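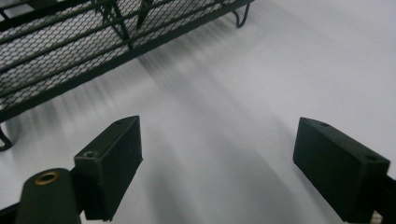
Os dois dedos da garra abertos e o suporte de malha preta logo adiante.

Pronto, a galeria finalmente está no ar! Faz tempo que me pedem para mostrar como é o nosso dia a dia ensinando tarefas com a garra de mão, e eu sempre respondia "semana que vem eu subo". Ficou para janeiro. Por enquanto entrou uma foto só, a que abre a página, e o resto é texto mesmo, porque eu falo demais e porque as outras ainda estão no computador da Farah (Farah, se você estiver lendo, isto é uma indireta).

Para quem caiu aqui sem conhecer a gente: o projeto se chama Poven e funciona numa sala comprida no segundo andar da Didenko, entre a copa e o almoxarifado. A ideia é mostrar a tarefa com a própria mão. Você segura a garra pelo punho, vai até o objeto, fecha os dedos, leva, solta. Depois faz tudo de novo. E de novo. O braço vai aprender com essas passadas, então o que a gente entrega é basicamente paciência em forma de vídeo.

Sobre a foto

Gosto dela porque é bem o ponto de vista que temos o dia inteiro: os blocos pretos apontando um para o outro, a superfície branca no meio, as sombras se espalhando em diagonal. Repare no acabamento do dedo esquerdo, com aquela textura que lembra impressão 3D, e no anel cor de latão logo abaixo, que é a única coisa com cor quente ali. Eu tenho um carinho besta por esse anel.

O suporte de malha é meu objeto favorito para ensinar e o menos querido da Lesia Harasym. Ela tem um argumento bom: malha fina é um inferno para quem revisa imagem, porque o fundo claro aparece pelos furinhos e o contorno fica confuso. Eu tenho outro argumento bom, que é que na casa das pessoas existe malha, existe escorredor, existe grelha, e uma hora o braço vai ter que lidar com isso. Seguimos discutindo, sempre na hora do café.

Como a gente trabalha

Uma sessão comigo costuma ter 11 passadas seguidas e depois pausa. Já tentei mais e minha mão começa a inventar moda: eu acelero no final, corto caminho, fecho os dedos antes da hora. A Mio Fukuda percebe na hora quando estou cansada, só olhando a curva de abertura dos dedos na tela. É meio assustador.

Com o suporte, o que eu faço é chegar devagar, de cima, com a garra bem aberta, e escolher um dos trilhos do comprimento para pegar. Na malha eu não pego, escorrega e entorta. Os pezinhos de arame também engancham em tudo se você levanta torto, então eu subo um pouco antes de andar para o lado. Parece detalhe de gente chata, mas foi a diferença entre um mês ruim e um mês bom de gravação.

Outra coisa que aprendi apanhando: não corrigir no meio. Se a aproximação saiu feia, deixo sair feia até o fim, marco no caderno e começo outra. Quem decide se aproveita ou não é a Vira Prokopenko, que cuida da separação, e ela já me disse que as minhas passadas "quase boas" dão muito mais trabalho do que as péssimas.

E o controle remoto?

Também usamos! Para as tarefas em que o braço precisa estar presente de verdade a gente opera à distância, com a Khrystyna-Mariia Hladun no comando e eu do lado dando palpite. O programa é o Clonine, que é nosso, feito em casa, com um menu em que metade dos botões ainda tem nome provisório. A sensação é muito diferente. Com a garra na mão você sente o objeto encostar; no comando remoto você só vê, e demora uns dias até parar de apertar demais. A Khrystyna diz que prefere assim e é disparado a melhor de nós nisso. Eu continuo no time da mão.

Números, para quem gosta

Estamos com 693 passadas aprovadas só de tarefas com suportes e grelhas. A meta é chegar a 1000 e aí mandar o pacote para o pessoal da Fimus, que vai treinar o modelo deles e nos contar onde ele se atrapalha. Meu palpite é que vai ser nos pés curvos de arame. A Mio aposta nas sombras. Quem perder paga os pastéis, e eu estou confiante (já perdi 3 apostas para ela, mas estou confiante).

O que vem por aí

Na próxima leva quero colocar as imagens do controle remoto e um cantinho só para os dedos da garra, com as versões antigas incluídas. Tem uma que a gente usou por meses e que era comprida demais, batia em tudo antes de chegar no objeto, e todo mundo fingia que estava ótimo.

Se você também ensina robô na mão e tem um jeito melhor de pegar coisa de arame, me escreve, por favor. Os comentários estão abertos aqui embaixo e eu respondo todos, em geral depois das 18h, quando a sala esvazia e o almoxarifado para de arrastar caixa.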